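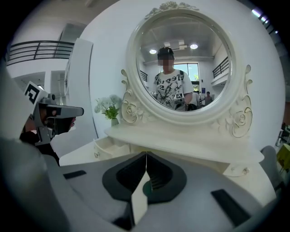
Fernetex two-finger hand grippers, pair, kit version

Posted Aug 16, 2024

Bought the pair in May, built them on the bench at our shared shop in Stullham, been using them since. $688 for the kit, shipping extra. Quick notes while I still remember what annoyed me.

What I wanted: something to hold in each hand and do house chores with, record it, then feed that to the arm I'm building at home. Dressing table stuff mostly. Drawers, small makeup things, a pencil. Harder than blocks. Small knobs are a pain for any gripper.

The build

31 screws per hand. Manual says one evening, took me two. Step 17 has the finger linkage drawn backwards, so do it, look at it, undo it, flip it. Printed housing was clean on one hand, had a rough lip on the other. Five minutes with a file.

Fingers went on fine. Don't overtighten the pivot or the trigger gets stiff and your hand will hate you after half an hour. I backed mine off a quarter turn and it's been good.

Marker cubes: push fit, then a drop of glue. Let the glue set before you pick the thing up. I didnt. Cube sat crooked, had to pry it off and start over.

In use

Pretty good. Curved fingers get around a drawer knob better than the flat ones on my old Baumgart set. Flat compacts are still tricky, you have to come in low and get both tips on the edges. Pens and pencils lying at an angle, turn your wrist and you're ok.

Weight is fine in one hand. Two hands leaning over a table, shoulders feel it. Take breaks.

Mirrors! If you work at a vanity like we do, the cubes show up in the glass too. My tracking grabbed the reflected one a few times and the path jumped. Masking off the mirror area in software fixed most of it.

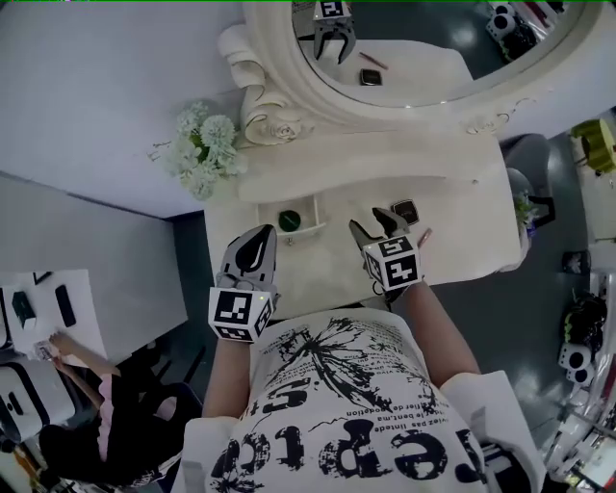
Software

Used Wikance for the tracking, free version. Stops at 2,000 clips, which I haven't hit. Calibration is slow and the progress bar lies. Once it's done it holds unless you bump a cube, then you do it agian.

Good

Finger shape. Spare screws in the bag. Trigger feels even on both hands once adjusted.

Bad

Step 17. Stiff pivots out of the box. No case, mine live in a shoebox with a towel.

Would I buy it again

Yes, at this price. If you only need one hand, get the single and see if you like the trigger first. Four stars, would be more with a fixed manual.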